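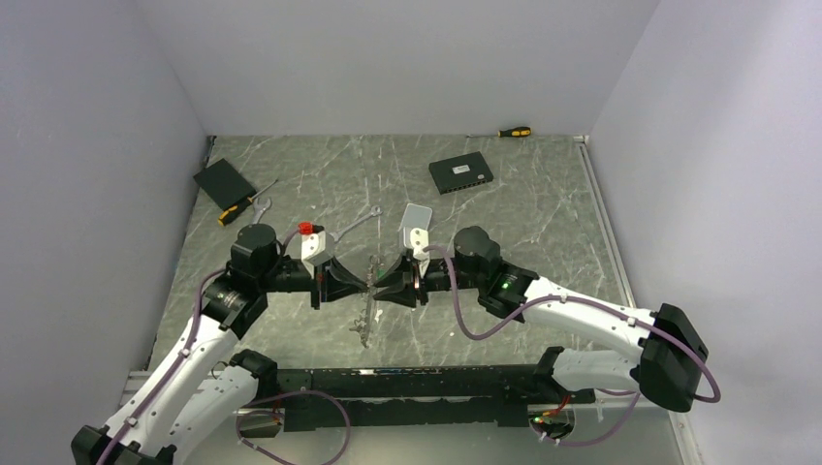
Features > Keepsakes > The Untangling Hour

My grandmother kept her necklaces in a tea tin, all of them together, and every June she tipped the lot out onto the kitchen table and we sat down to sort them before anybody was allowed lunch. I was nine, and I thought it was the finest job in the house. I still think so, which may be why I spent a whole morning in the back of Zuvmont, the little repair shop Melaniia Romaniuk runs, watching her coax apart chains that other people had given up on.

She starts by laying the chain on something flat and hard, never on cloth (cloth grabs, she told me, and she has strong feelings about velvet). Then she looks at it for a good long while. "People pull," she said. "You want to push. Push the knot into itself until it gets fat and lazy, and then you can see daylight in it."

Two sewing needles do most of the work, one to hold and one to wander, and a drop of baby oil goes on if the links are very fine. The clasp gets closed first so it can't hook anything on its way through. Tadeo Gaete, who shares the bench and mostly mends watches, keeps a jar of odd clasps at his elbow and hands them over before she asks.

The worst she ever had was 120 inches of thin chain in a lump the size of a walnut. It took her two evenings and most of a pot of coffee, and the owner wore it home, wrapped three times around her neck and still talking as she went out the door.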